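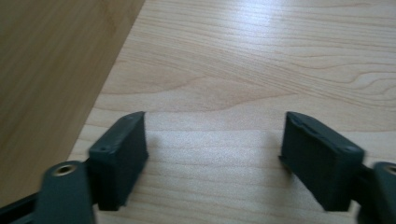

Fingertip pads are the part of a hand-held gripper I get asked about most, and they're also the cheapest thing to change, so this page is all about comparing one set against another without fooling yourself. I've been doing this on and off for my Torneris gripper (the one with the camera mount) and I wish I'd written the steps down the first time! The set I'll use as my running case is the dark green-gray block pads, and I picked it because the right one already has a slightly chipped look along its upper inner corner, with a thin lighter line along the rim. Wear like that matters a lot more than you'd think once you start picking up thin stuff.

What you need

Two sets of pads that fit the same arms
A small screwdriver and a dish for the screws
A bare tabletop
Test objects (my list is further down)
A notebook, or a spreadsheet if you're tidier than me

Step 1: Check the pads before you mount them

Run a fingernail along every edge of the inner face. You're feeling for nicks and for any blobs of leftover print. Write down what you find and which side it's on, left or right, as seen from the camera. I once skipped that last bit and spent an evening blaming the wrong finger.

Step 2: Mount the first set

My arms have brass threaded inserts, and I love them, but go easy. Start each screw by hand, back it off a touch if it feels crunchy, then snug it down. Please don't lean on it. Wahyudi Pattinasarany (who got me into this whole hobby) pulled an insert clean out of an arm, and getting it back in straight was no fun at all.

Step 3: Look at it through the camera

Open the fingers and hold the gripper over the table. Both pads should be in view, and you want their inner faces pointing toward each other. If one sits much lower than the other, go back to the screws. Then close them slowly with nothing in between and watch the tips meet. Save a picture with the fingers open and another with them shut. You'll want the same two from the second set.

Step 4: Pick your objects

I settled on 8 after trying way too many: a bottle cap, a playing card, a dish sponge, a marker, a rubber ball, a wooden spoon, a coin and a full 500 ml water bottle. The card and the coin are the mean ones. The bottle is there for weight, and it tells you pretty quickly if your pads are slick.

Step 5: Run the test

Same order every time. Pick the object up, lift it to about elbow height, hold it there while you breathe in and out, put it down. Do that 7 times per object, then move to the next. Mark each try as held, slipped or missed. I keep "slipped" and "missed" apart because a miss is usually me being clumsy, and a slip is usually the pad.

Take a break in the middle! My squeeze gets lazy when I'm tired and the numbers drift.

Step 6: Swap and repeat

Change only the pads. Leave the camera, the table and the lamp alone. If you can stand it, finish up by putting the first set back on for one more round, so you can see how much you've improved just from practice. With my Habte soft pads I was sure I had a winner until I did that.

Reading your results

Look at the slips one object at a time. Blocky hard pads like mine tend to do fine on the marker and the spoon and then struggle with the ball. Soft ones are lovely on the ball and annoying on the card, where they fold over. If a pad with a worn corner does badly only on thin things, try a fresh pad on that side before you give up on the design.

I'm planning to go through this again in December with a textured set from Clerkport, and I'll add those numbers to the same sheet.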